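Setting Up a Long Table in a Big, Bright Room

2021-07-21
By the Brurkdale Workroom Pages
Print this page | E-mail this page

Every summer we get a fresh batch of messages from people who have been handed the keys to a large room with a high ceiling and plenty of daylight, and who are thrilled for a day or so until they try to get some work done in it. I know the feeling well! A big room is a lovely thing, but it swallows furniture, and a table that looked enormous in the store can look like a bench for dolls once it's standing out in the middle of all that floor. So I've put down how we go about it, from the sweeping to the final shuffle of the boxes, and you can skip whichever parts you've already done.

Before you carry anything in

Sweep first, and then mop if the floor is smooth and dark. Dark floors show every bit of packing dust and every footprint, and it is so much nicer to deal with that while the place is bare. Let it dry all the way. I've been impatient about this more than once and have the table-foot rings to show for it.

Next, measure. Our room at Brinville is 346 inches one way and 332 the other, nearly a square, and I would have sworn it was a long rectangle until I got down there with the tape. Write the numbers on a piece of paper and put the paper in your pocket. If you write them on the wall they'll be behind a shelf by August.

Walk the walls while you have the tape out and mark where the outlets are, which way the door swings, and any pipe or bracket that comes down lower than you'd like. A scrap of masking tape on the floor for each one is plenty.

Watching the light

Then comes the part I enjoy, where you get to stand around with a cup of coffee and call it work. Go in early, go in at midday, and go in again late in the afternoon, and each time lay a sheet of white paper on the floor where you think the table might go. If the paper makes you squint, a white tabletop will be a good deal worse. Move the paper until it doesn't.

If there's nowhere comfortable, you can soften the window. Blinds are the proper answer and we did order some in the end, but a large flat sheet of cardboard hung in front of the lower panes does a surprisingly decent job for a few weeks, and it costs you nothing if you've just unpacked a table. Leave the upper panes clear. You want the daylight to come in high and spread across the ceiling, particularly if the ceiling is white, and it would be a shame to close all of that off and run the lamps at noon.

Do check the lamps too, though, every one of them, before the furniture goes in. It's no fun at all setting up a ladder over a table you have only just finished leveling.

Bringing in the table

Ours is a Promelik, white, and the long size. We carried it in on its side with one person at each end and a third walking ahead to open doors and say "mind the corner" at the appropriate moments. Lay an old blanket down, set the top face down on it, and attach the legs finger-tight only. Once all of them are on, go around again and tighten properly. If you tighten the first leg all the way you'll be fighting with the last one, and you may say things you'd prefer not to.

Turn it over with help. Please don't do it alone, however strong you feel.

Leave three feet of clear floor on every side where someone will stand, and more if people need to pass behind each other. We had ours against a wall at first and it was fine for one person and miserable for two. Pulling it out into the open was the best change we made all year.

Slide a felt pad under each leg, put a marble on the top, and see where it rolls. Then fold a bit of card under whichever leg needs it. Yes, I do own a level, and no, I can never find it.

Where the boxes go

Keep one big cardboard box close to the end of the table for the things you'll be reaching for all day, and send the others to the wall. We had seven of them scattered around on our first morning and somebody stubbed a toe on every single one. Flatten the empties the same day (you'll tell yourself you're keeping them for the move back out, and perhaps you are, but they'll keep just as well flat).

What to wear for it

I'm a great believer in an old checked shirt for this kind of day. A loose button-up with the sleeves rolled to the forearm is cool enough for a warm room, it doesn't bind when you reach across a table, and the checks hide a smudge beautifully. Comfortable pants, closed shoes. If your hair is long, put a tie in your pocket for the bending-down jobs.

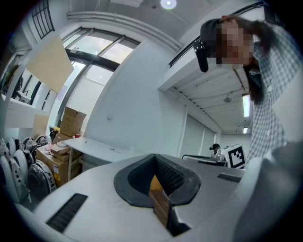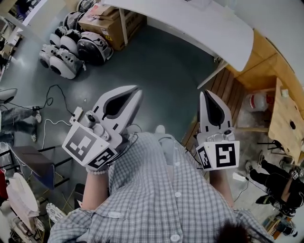
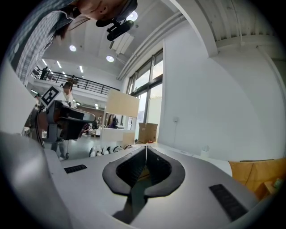 Give the arrangement a full week before you change anything. It takes that long for people to find their own paths across the floor, and you'll often see that the spot you were worried about never bothers anyone, while the corner you were so proud of has become the place where coats go. Shift the table a foot at a time and put tape down at the old leg positions so you can go back if the new place is worse.

For the tabletop, a damp cloth and a drop of dish soap will take care of most marks. Pencil comes off with an ordinary eraser. Tape residue needs a little cooking oil and some patience, and then soap again to get the oil off. We're still working on a ring from a paint can at the Saha end of the building, and if I ever get it out I'll add a note to this page with whatever did the trick.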